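Section 4: Setting Up Recurring Gifts and Pledges

Welcome back! If you have worked through Sections 1 to 3, your organization already has its Pillo account, your bank details are connected, and you have taken at least one test gift on your own donation page. Now we come to the part that most of our small groups ask us for first, the gifts that arrive every month or every year without anybody having to chase them. Set aside 40 minutes or so for this section, make yourself a cup of something, and have your list of current supporters close by if you keep one.

Before you begin

You will need:

An administrator login (a Helper login can look at pledges but can't create or change them)
The name and wording of your campaign, even if it's only a draft
Your mailing address for checks, exactly as you want donors to see it
A decision on whether donors may choose their own amount

Note: If you moved over to Pillo from Flutix, your old recurring gifts will be sitting in the Imported tab with a gray label. Please leave them alone until you reach 4.4. They keep running on their old schedule in the meantime, and your donors won't notice a thing.

4.1 The difference between a recurring gift and a pledge

We get a lot of letters about this one, so let's take it slowly. A recurring gift is money that moves on a schedule. The donor gives you a card or a bank account, picks monthly, quarterly or yearly, and the gift is charged on the same day each time until the donor stops it. A pledge is a promise. The donor tells you they intend to give a certain total over a certain period, and Pillo keeps track of what has come in against that promise, whether it came by card, by check, or in an envelope handed over at your spring concert.

You can tie the two together, and many groups do. A donor who pledges $4,000 over four years may set up a yearly gift of $1,000 to cover it, and Pillo will count each payment toward the total all by itself. Another donor may make the very same pledge and mail you a check whenever it suits them. Both are fine, and both will show up properly in your reports.

4.2 Creating a recurring gift option

1. Sign in and choose Giving from the menu on the left.

2. Click Gift Options, then Add New.

3. Type a name for the option. Donors will see this name on the page and again on their receipt, so write it the way you would say it to them. "Monthly Friends" is friendly. "REC-MTH-02" will puzzle people when it turns up in their email.

4. Choose how often the gift should repeat. You can tick more than one box, and the donor will be offered a choice.

5. Enter your suggested amounts. You may enter up to five. Many of our music and youth groups start with 12 and 35 dollars a month and add one larger figure. The amount you list first is the one that will be already selected when the page opens.

6. Tick Allow Other Amount if you'd like donors to be able to type in their own figure. If you tick it, please also fill in the Minimum box just underneath.

7. Click Save as Draft.

8. Click Preview and read the whole page from top to bottom as if you had never heard of your organization. Look at it on a phone too, if you have one handy.

9. When you are happy, click Publish.

Caution: Once a donor has signed up under an option, you can't change how often that option repeats. You can rename it, and you can change the suggested amounts for new donors, but the schedule is locked. If you need a different schedule, make a new option and click Retire on the old one. Existing donors stay on the retired option until they choose to move.

4.3 Creating a pledge campaign

A pledge campaign has a beginning, an end and a goal, and it has its own form. The form can live on your Pillo page, or you can place it on your own website using the short code in Section 6.

1. Choose Giving, then Campaigns, then Start a Campaign.

2. Enter the campaign name and the start and end months. Only the month and year are needed. A campaign that starts in April counts every gift from the first day of April.

3. Enter your goal. If you would prefer that the public not see it, switch Show Goal to Off. You will still see the progress bar when you are signed in.

4. Under Pledge Terms, choose the number of years you are asking for. Donors may always pledge for a shorter time than you ask, and Pillo will accept their form without any fuss.

5. Write your statement of intent. This is the sentence the donor agrees to when they send the form, and a plain one works best. Our starter wording reads: "This form tells you what I hope to give. I understand I can change or cancel my pledge at any time by getting in touch." You are welcome to keep it just as it is or put it into your own words.

6. Under Ways to Pay, tick each method you accept. If you tick Check, a box opens for your mailing address and for the name checks should be made out to. Type both very carefully, because they are copied onto every reminder letter from then on.

7. Under Thank-You Message, write a few lines that the donor will see right after sending the form. Tell them that the form has reached you, and let them know when they might hear from a real person. (Donors really do like to know this, and it will save you a number of phone calls!)

8. Click Save, then send yourself a test pledge with the Test Mode switch turned on. Test pledges are shown in blue and are never counted toward your goal.

Note: The standard form asks for name, address, email, phone, amount and preferred reminder month. You can add up to four questions of your own. We'd gently suggest keeping it to one or two, as long forms tend to be put aside for later, and later has a way of not coming around.

4.4 Bringing over your older gifts

If you came to us from Flutix, or from the Harasym desktop ledger that so many groups used before, now is the time to match your older gifts with your new options.

1. Choose Giving, then Imported.

2. Click the first donor on the list. Their old gift appears on the left and your published options appear on the right.

3. Click the option that fits. If none of them fits, click Keep As Is, and the gift will carry on under its old name.

4. Check the Next Charge line. It should show the same day of the month the donor is used to.

5. Click Match and go on to the next donor.

6. When the list is empty, click Finish Import.

Caution: Finish Import can't be undone from your side. If you click it early, write to the help desk with your organization's name and we will open the list for you again, usually by the next morning.

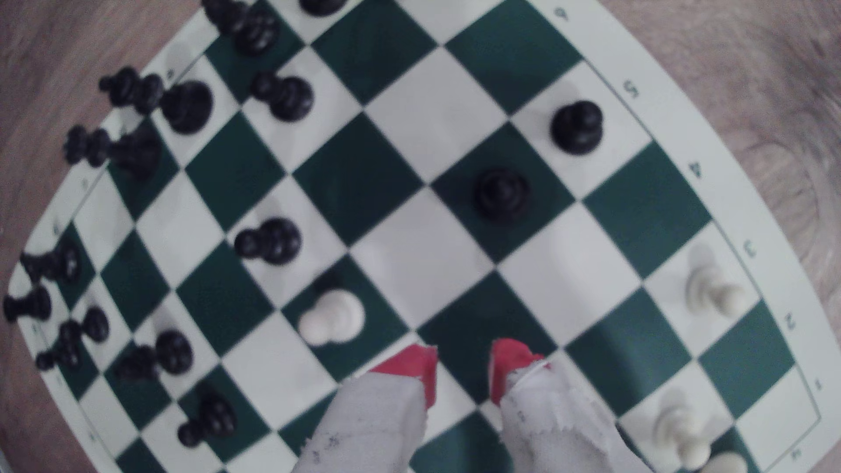 Harasym users have one more small job to do. That ledger stored a household as a single donor, with both names typed into one box, and Pillo brings them over the same way. Open each household record, click Split Names, and type the first and last name of each person into its own line. You don't have to do it all in one sitting. Records that haven't been split will still receive receipts, but the greeting will use the full text from the old box, and that can read a little stiffly.

4.5 Reminders and receipts

Pillo sends a receipt for every payment and a reminder before every pledge payment that isn't automatic. To set the timing:

1. Choose Messages, then Reminders.

2. Pick how long before the due month the reminder should go out. The usual setting is three weeks.

3. Choose Email, Printed Letter, or Both. Printed letters are gathered into one file for you to print, and they fit a standard window envelope.

4. Set the time of day for emails. We start everyone at 10 a.m. — change it to whatever suits your community.

5. Click Save.

Note: A donor can ask for no reminders at all. Open the donor's record, click Preferences, and tick Please Don't Remind. The pledge stays open and keeps counting whatever arrives.

4.6 If a payment doesn't go through

Cards expire and get replaced all the time, so try not to be alarmed when you see your first orange flag. Pillo will try the card again after three days and once more after a week, and the donor gets a short, polite email with a link to update their details. If the third try fails, the gift is paused and the flag turns red. A paused gift is still there, with all its history, and it will start up again as soon as new card details are entered.

To record a check that came in place of a failed card payment, open the donor's record, click Add Payment, choose Check, and tick Apply to Missed Payment. Leave that box unticked and the check will be counted as an extra gift, with the missed payment still showing as owed.

If you'd like to practice any of these steps without touching your own records, sign in to the Lellthorpe practice account using the link at the foot of your welcome email. It is filled with made-up donors and pledges, and it resets itself every night at midnight, so click on anything you please.

Next: Section 5, Year-End Statements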